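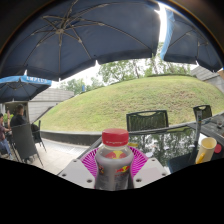
Hoslow Terrace: Questions and Answers
Outdoor tables, umbrellas, cups and clearing up
Last updated 09/06/2019

Do I need to book an outdoor table?

You can't book the outdoor tables. Find a free one, sit down, then order at the counter with your table number. The number is on a small tag under the edge of the table, on the side nearest the wall. Indoor tables can be booked for parties of five or more.

When is the terrace open?

The terrace keeps the same hours as the counter from spring until the first week of November. After that the umbrellas come down and the chairs go into storage. A few tables stay out all winter and you are welcome to use them, but there is no table clearing outside in those months.

Can I open or close an umbrella myself?

Please ask at the counter. The big umbrellas have a crank and a locking pin, and the crank gets damaged if it is turned with the pin in. We close all of them when the wind picks up, even if people are sitting underneath. If that happens while you are eating, we will try to find you a seat inside.

Can I move the chairs?

Chairs can go from one table to another. Please leave the tables where they are and keep the path to the door clear. Lift the chairs instead of dragging them, as dragging marks the paving.

Are the glass tabletops safe for hot drinks?

A hot mug or teapot is fine. Don't put a camping stove or a disposable grill on the glass, and don't sit or stand on the tables. If you see a chip or a crack, tell us and move to another table.
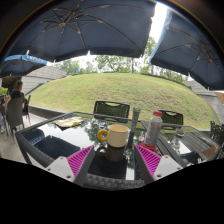
Can I take a mug from the counter out to the terrace?

Mugs can go anywhere on the terrace, including the tables farthest from the door. Bring yours back to the rack by the door when you are done, or leave it on the table and we will pick it up on the next round. Mugs can't go past the gate. If you are leaving, ask for a paper cup.

Can I use my own cup?

Yes. Hand it over empty and clean when you order. We can fill anything that fits under the spout, and you pay the price of the nearest size.

Can I bring my own food and drinks?

Cold drinks in closed bottles are fine if someone at the table has ordered something. The same goes for baby food and birthday cakes. We don't allow outside alcohol, and we can't heat up food you have brought with you.

Where does the trash go?

There are 2 sets of bins, one by the gate and one at the Midcombe parking lot end. Each set has a bin for bottles and cans, one for paper and one for everything else. Candy wrappers and snack bags go in the last one. Wrappers blow off the glass very easily, so put them in the bin as soon as you can or tuck them under something heavy.

How should I put out plastic bottles?

Empty the bottle first. Leftover soda or juice can be poured down the drain next to the bins, never onto the grass. Squash the bottle a little and screw the cap back on. Caps on their own are too small for the sorting line at Grirnon and end up with the general trash, so one that has been left on the table should go back on its bottle if you still have it. The label can stay on. A bottle with liquid in it has to be pulled out by hand, and on a warm weekend that adds up to a lot of bottles.

I spilled something sticky. What should I do?

Ask for a cloth at the counter, or just let us know. Sugar on the tabletops brings wasps, and we would much sooner wipe a table twice than have that. Please don't use baby wipes on the glass. They leave streaks that take a while to get off.

How many people can sit outside?

There are 105 seats on the terrace when everything is out, and 42 of them are under umbrellas.

I left something behind. Where is it?

Lost items are kept at the counter for five days, then sent over to the Sutcliffe office across the parking lot. Food and opened drinks are thrown away the same evening. 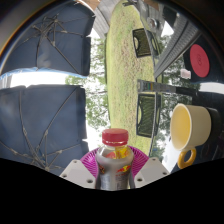
Reusable water bottles and travel cups are kept with the other lost items. We rinse them out first, so tell us the color and size when you ask and we will check the shelf.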